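Notebook, fermentation bench
4 Jun 2018

Red chilli mash, second attempt with the Camargo peppers.

Opened the jars from the last batch first, before starting anything new. The jar with whole garlic smells good, sour and a little like green apple. The jar without garlic has a white film on top, thin and wrinkled. I think it is kahm yeast and no mould, there is nothing furry and no colour in it. I lifted the film with a spoon, wiped the glass inside above the mash with a cloth and salt water, and put the jar back on the shelf with a note. If the film returns I will throw this one away. I do not want to discuss again about how much film is acceptable.

pH of the garlic jar was good. Of the other one I have no reading, the electrode was drifting and would not settle in the buffer. It has been stored dry over the weekend. Please, everybody, put the cap back with storage solution in it. It is standing in the solution now and I will try it again in the afternoon.

New batch. Camargo peppers, red, firm, with the stalks cut off and the seeds left in. I removed those with a soft place near the stalk, even when the rest was nice. Chopped coarse in the machine in short pulses. Last time I made it too fine, and the mash lifted in one piece with a layer of liquid under it, so the top was dry for days and I believe the film started there.

Salt: 3 per cent by weight of everything in the jar, garlic included. In the earlier page I wrote the salt as part of the pepper weight only, so these two batches cannot be compared directly. I have corrected it with pencil on that page.

Starter: one half of the jars with Cultport, the other half wild. The Cultport powder was dissolved in a little boiled and cooled water and left for 5 minutes before it went in. The sachet says nothing about chillies, it speaks only of cabbage and of cucumbers. I used the dose for cabbage. The wild jars received the same quantity of water without powder, otherwise they would be drier than the others.

Jars filled to 70 per cent and not more. The first batch pushed liquid out through the airlock and it ran behind the shelf, where the smell stayed a long time. A cabbage leaf on top, then the glass weight. Gloves during the whole work, also when washing the chopper. I took them off too early and touched my eyelid, so I know why this rule is in the book.

Blue tape on the tables.
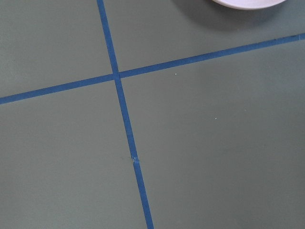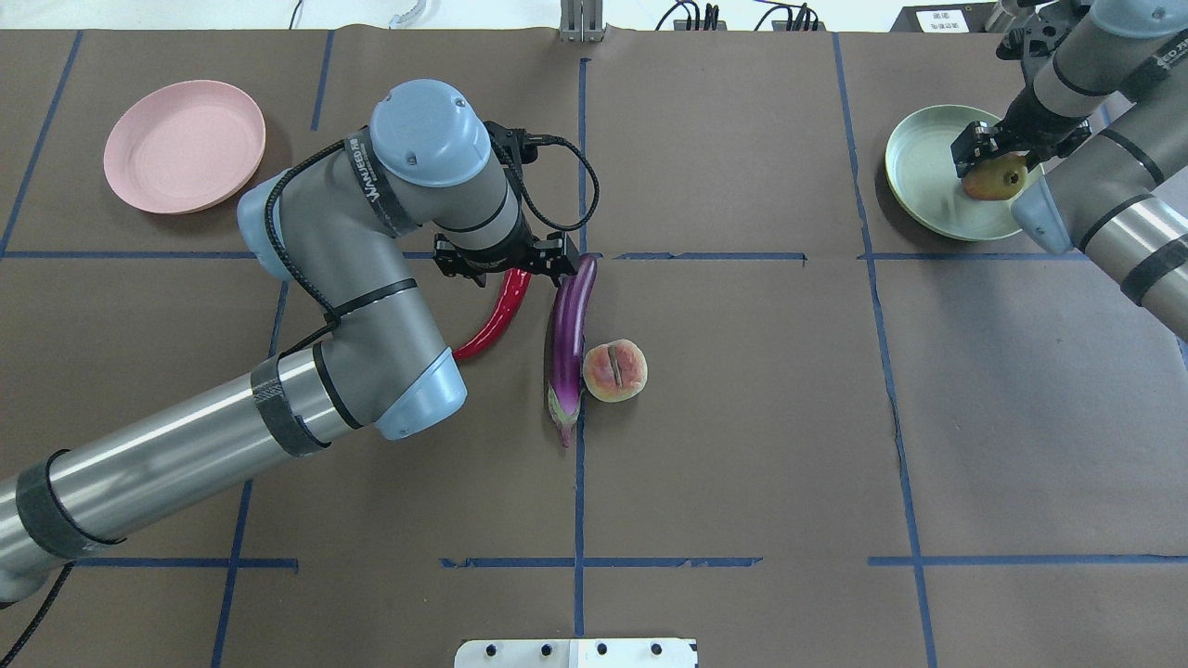
A red chilli above a plate.

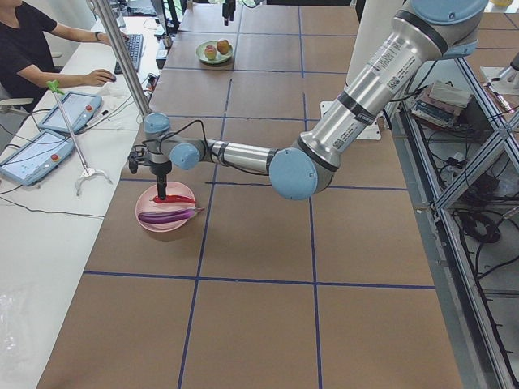
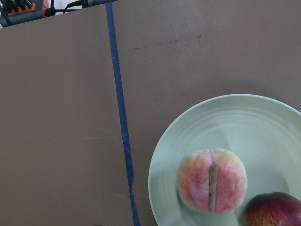

Duvora replied by e-mail to my question about the film, and the answer was that I should look at the lid before I look at the salt: "a jar that you open every day to smell it is a jar with fresh air in it every day". They would leave both halves of the batch closed for 14 days and take pH only at the end. They also wrote that garlic perhaps has less to do with it than I suppose, and that the jar without film was possibly only the fuller one.

I looked at the old page and I did not write down how full each jar was, so I cannot answer this. For the new batch the level is marked on the glass with a wax pencil.

About not opening: I agree for most of the jars, but I would like to have at least one early reading, otherwise we do not know if Cultport starts faster than wild, and this was the question of the batch. My proposal is one extra small jar of each kind, only for measuring. It can go bad, it does not matter. I filled these two from the rest of the mash. They have no airlock, only a loose lid, and should not be used for tasting.

Temperature of the shelf is not constant. The side near the window is warmer in the afternoon, so I put the wild jars and the Cultport jars alternating and not in two groups. Please do not sort them.

Afternoon. Electrode is better, it reads both buffers correctly but slowly. The jar with the film is a little higher than the garlic jar, still on the safe side. No new film yet, but it is only some hours.

The Trader order sheet has the wrong article for the airlocks, these are the ones with the wide rubber and they do not fit our lids. I have crossed it out. The chopper blade needs sharpening, the skins come out in long strips and hang on the spoon.

Still to decide: if we blend the finished mash with vinegar or only with its own brine. In October we had the vinegar version and it kept well, but after some weeks it tasted mostly of vinegar. I will set one jar aside for brine only.

Labels are on the jars, lids also marked. Small measuring jars are at the left end of the shelf, next reading tomorrow morning.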